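Search this journal Search Advanced search

March 2026
Dewanti Simanjuntak and Branislav Havlíček

3.2 Sorting of mixed snack assortments

Participants in the Rondonuwu panel kept a diary of what they ate between meals. In total we received 1361 usable entries. Many of them did not name a single product but a shared supply, such as a drawer at work or a tin at home, from which several persons took what they liked. Earlier studies of household snacking usually leave such entries out. We decided to keep them and to code the supply itself as a unit, following the procedure of the Prostum survey.

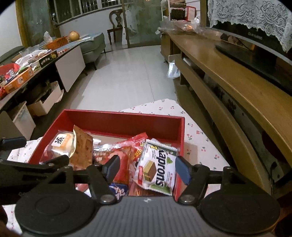
Coding a shared supply raises the question of which words the eater uses to tell one item from another. In the diaries, brand names were written down less often than we expected, and color and filling were used in their place ("the red one", "the chocolate one"). An assortment such as the one in Figure 4 makes this habit easy to understand. The Kaprons wafer can be named by a reader of the Latin alphabet, while the red bag beside it, printed in Chinese, would probably be named by its color or its cartoon figure. We therefore accepted a color or a picture as a valid product label if it was used in the same way in at least two entries of one diary.

Figure 4. Mixed assortment of packaged snacks in an open red box.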